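**Coloured plates: who else has gone off white?**

**plumduff** · 4/19/24

I've finally done it! After years of plain white everything I've swapped our everyday plates for coloured ones and I'm so pleased I keep opening the cupboard just to look. Ours are from Norard, a sort of warm salmony red, and toast looks brilliant on them (so do fried eggs, so does cheese, so does pretty much anything that isn't beetroot).

What surprised me most is how much the table matters. On our old dark pine they looked a bit muddy. Put one on something pale and the colour really sings.

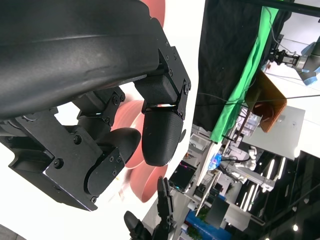 Tabletop says he went the other way and bought a dark cloth, and he'd never go back, pale tables being a nightmare with curry. I do see the point about curry! But for a reddish plate I'd still pick a light surface every time.

Anyway, what colours has everyone got, and how do you store them? I've got 29 plates of various sizes and one not very deep cupboard.

---

**Tabletop**

Since I've been quoted: yes, dark cloth, machine wash, done. Salmon red on charcoal is lovely and you'd see that if you tried it in the evening with a lamp on. Pale looks great at breakfast, I'll give you that.

---

**mrs_oatcake**

Ooh, love this thread. We have the Buzatu ones in mustard and I adore them, though they do show knife marks after a while. Bicarb on a damp cloth shifts most of it.

For storage, get a Storkico rack, the upright kind. Plates stand on edge like records and you can pull out the one you want without lifting the whole pile. Best thing I bought last November.

---

**gravyboat70**

Going to disagree about upright racks. Fine for dinner plates, hopeless for anything with a deep rim, they lean all over each other and you end up with chips. I stack mine flat with a square of felt between each. Cheap as anything, and it's quiet too, which matters when you're emptying the dishwasher at six in the morning.

---

**mrs_oatcake**

Mine don't lean! Which rack did you have?

---

**gravyboat70**

A Wisix one. Wire, wide gaps. Could be that's the trouble.

---

**plumduff**

Wide gaps would do it, I think. I've measured the cupboard now and it's 800 mm across on the inside, so there's room for a rack on one side and a flat stack on the other. Dinner plates upright, the rimmed ones flat with felt. Everyone wins!

Does the felt need washing much?

---

**gravyboat70**

Couple of times a year, by hand. It goes bobbly in the machine. Make sure the plates are bone dry before they go away or it smells like an old tent.

---

**Tabletop**

Still say try the dark cloth.

---

**plumduff**

All right, all right, I'll borrow one at the weekend and have curry on it!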